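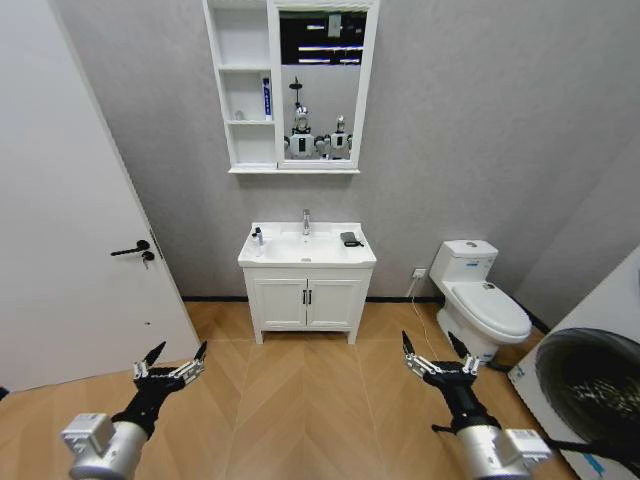
Do open shelves next to a bathroom mirror stay tidy, or should I get the kind with doors?

They stay tidy if you only keep out what you use every day and put the rest in the vanity.

Last updated: 6 Apr 2022
Print this page | E-mail this thread

plikow_attic wrote:
OK so that's the short version from the last thread, but I'm still stuck. We're redoing the small bathroom in our place in Brunstead and I can't decide on the cabinet. I love the look of open shelves beside the mirror but I know us – there will be 16 half-used bottles on there by December. Anyone living with them?

tubsandtile wrote:
Had them for years, hated every minute. Dust, toothpaste drips, and everything falls in the sink when you reach for one thing. I swapped mine for a Pronitz with three doors and never looked back. Doors!!

herringbone_fan wrote:
Gonna disagree with tubs. Doors just hide the mess, and then you have fingerprints all over the mirror from opening it. My rule is one or two things per shelf, max. The toothpaste box can stand up high, a little bottle on the shelf under it, and a slim one with a black cap at the bottom, and that still leaves you plenty of white space to wipe. Everything else (razors, spare soap, the hair stuff) goes in a bin under the sink.

tubsandtile wrote:
One or two things per shelf, lol. Do you have kids?

herringbone_fan wrote:
Two of them! They each get a basket in the vanity. It's not perfect but it works most mornings.
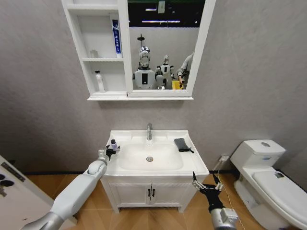

gray_grout wrote:
Depth matters more than doors if you ask me. My first cabinet was a Villanueva and it stuck out so far I bumped my forehead brushing my teeth – 18 cm deep, way too much over a small sink. With a faucet at the back of the basin, and a single lever one like that, you want room to lift the handle and still lean in over the bowl. I'd tape the outline on the wall first and pretend to wash your face.

plikow_attic wrote:
Ha, I just did the tape thing and my husband thinks I've lost it. But it helped! I'm going with open shelves on the left and a shallower cabinet. Still not sure about the height though.

tubsandtile wrote:
You'll be back for doors. See you in December.

Contact us | Copyright Brunstead Home Board | Back to top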